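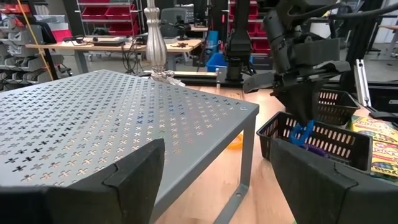 Why do people keep putting things on the kitchen counter when they have cupboards to spare? In our interviews the usual answer was reach: whatever gets used every day stays where a hand can find it, and the cupboards fill up with things that come out twice a year.

We heard this in so many different ways, and over so many cups of tea, that it seems only fair to give it a section of its own. Of the 22 households that let us into their kitchens in Rastham, most began by apologizing for the counter and then, a few minutes later, explained to us quite proudly how it was arranged. One retired couple had given the toaster the best spot by the window (the light is good there, they said, and the crumbs are easier to see). A young father had moved his spice jars out of a deep drawer and onto the counter, where they had stayed through 2 changes of apartment. Sơn Dương, who carried out the July visits, wrote in his notes that people talked about their counters much as gardeners talk about a bed that is always a little overgrown.

Earlier writers, Poretti among them, treated this sort of thing as overflow, the stuff left over when storage runs out. We followed that view when we planned the study and have gradually grown less fond of it. Ngô's idea of the "resting place," a spot where an object waits between uses, fits what we were told a good deal better.
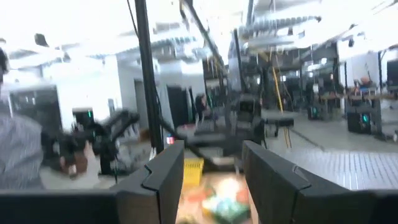
Does a bigger counter stay clearer? Size made little difference in the homes we visited, and several of the longest counters were also the fullest.

We had expected the opposite, and we went back to our notes more than once before writing that down. The Dirberg checklist, which asks people to name every item they have moved in the past 10 days, was a help here. People with long counters simply moved things less often. Those with short ones were forever shifting the kettle to make room for the chopping board and then shifting it back again, and in the course of all that shifting they tended to put a few things away. Our interviews ran to 60 minutes each, so we can't say how far the habit carries on into a busy evening, and we would dearly like to see someone follow it up. 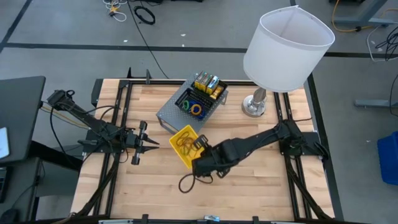 **Figure 3.** Light butcher-block wood as a work surface.

Material came up as well, though we had not asked about it. People with wooden surfaces spoke of keeping a patch free for bread or for rolling out dough, and they could usually point to the patch without thinking. We return to these favorite patches in the next section, together with the drawings that people made for us of their own kitchens.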